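## 전기냄비로 옥수수 세워 찌기

소형 전기냄비는 바닥이 좁아 옥수수를 눕히면 두 자루 이상 넣기 어렵다. 세워서 넣으면 같은 냄비에 네 자루까지 들어간다. 길이가 냄비 깊이를 넘어도 상관없으나, 뚜껑이 닫히지 않는 만큼은 알루미늄 포일로 덮는다.

1. 껍질과 수염을 제거하고 밑동을 평평하게 자른다.
2. 물은 바닥에서 3cm 높이까지 붓는다. 소금은 2g.
3. 굵은 쪽을 아래로, 뾰족한 끝을 위로 하여 세운다.
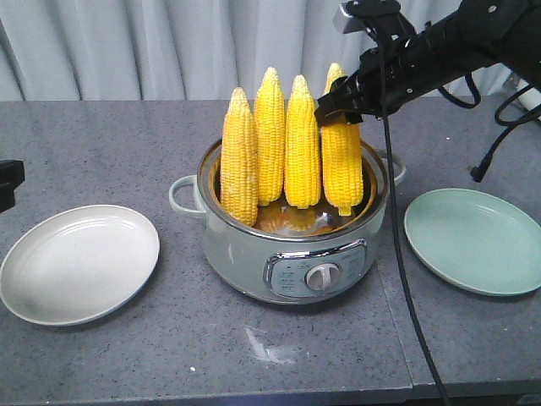
*연녹색 전기냄비에 세운 옥수수 네 자루. 왼쪽 자루는 약간 기울어 있다.*

기울어진 자루는 밑동을 냄비 벽에 붙이면 안정된다. 자루끼리 지나치게 밀착하면 증기가 통하지 않으므로 손가락 한 마디 정도 띄운다.

조절 손잡이는 강으로 시작하고, 끓으면 중으로 낮춘다. 윗부분은 물에 닿지 않아 익는 속도가 느리다. 중간에 한 번 위아래를 뒤집는다. 굵은 부분의 알을 젓가락으로 찔러 저항이 없으면 완료.

사용 후에는 전원을 분리하고 내부가 식은 다음 세척한다. 코팅면에 철 수세미 사용 금지. 금속 테두리 안쪽에 낀 수염은 젖은 행주로 닦아낸다.

최종 수정: 2021-07-26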